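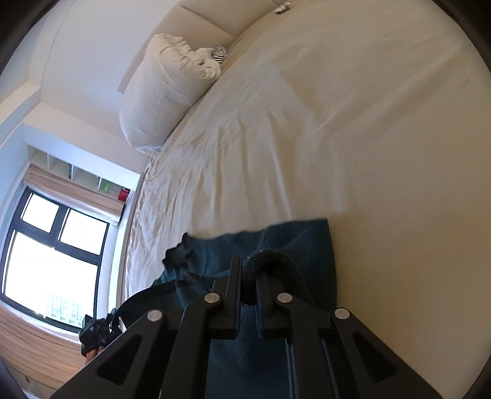
Naltatus hand-held gripper pair – what I learned at the Tustel open day

Stock status: pairs and single units available from our Eltdale counter
Sold by: Chung Supply, Eltdale
Price: $700 per pair, spare finger pads extra

I've had the Naltatus on this page since January with a two-line description and, well, it deserved better. So when Tustel ran an open day on Sunday I drove over, signed in at 9 and spent most of the day there. What follows is my own take, with the specs mixed in where they belong.

If you're new to these, the Naltatus is a gripper you hold in your hand and squeeze. You do a chore with it, the camera on top records the chore from the gripper's point of view, and the recording goes toward teaching a robot arm the same job. No arm needed at your end! That's why I get so many calls about it from small labs.

The demonstration

They'd set it up in a furnished bedroom, big bed with white sheets, nice and bright by the window. I was expecting blocks on a table, so this made me very happy. The job was towels. Lay one out on the bed, fold it, fold it again, put it on the pile, start over. I've folded towels my whole life and I had no idea how much I use my thumbs until I tried it with two fingers on each side.

My first towel was a mess. My fifth was okay. The woman running the session told me most people settle in by the second half hour, and she was kind enough to say so while refolding mine.

Working with two

You can do plenty with a single unit, but for cloth you want the pair. One holds a corner or a folded edge and the other does the traveling. Tustel says its own crew has recorded roughly 3,000 towel folds this way, and they had strong opinions about which towels are worst (the thick fuzzy ones, and I agree).

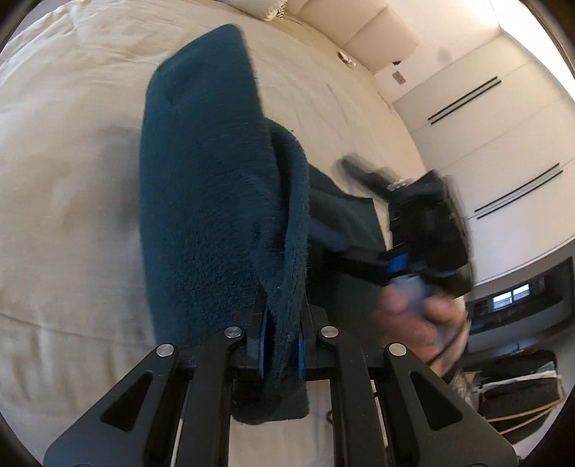

Naltatus on a dark teal terry towel, blue pads closed on the folded edge, second gripper at right.

The pads are the part I came home liking best. They have a bit of give, and when I closed them on one layer of towel I could lift that layer without dragging the next one along – not every time, but often enough that I stopped thinking about it. They pull off and press back on with your fingers. Tustel suggests a new set after 300 hours of use, sooner if you work with anything gritty.

Things I asked so you don't have to

Weight: lighter than it looks, though my wrist knew about it by lunch. Plan on breaks.

Left-handed use: fine. The linkage is the same on both sides and I swapped hands a few times with no trouble.

Straps: put them on. I skipped mine for the first towel and was told, politely, to go back and do it. If you have small hands like me, pull the strap snug before you start.

Lens: very wide, so straight lines in a room come out curved in the recording. That's normal for this kit, please don't send it back for that (two of you have).

Cable: route it down behind your forearm before you begin. I caught mine on my sleeve twice.

One grumble

The squeeze is stiffer on a brand new unit than on the ones they had out at the open day, which had clearly seen some work. Mine at the shop has loosened up with use. I'd like Tustel to mention it in the booklet, and I told them that.

Ordering

Pairs ship from Eltdale in one case with straps and a spare set of pads. Single units come without the case. If you'd like to try one first, we keep a pair at the counter and you're welcome to bring your own towel.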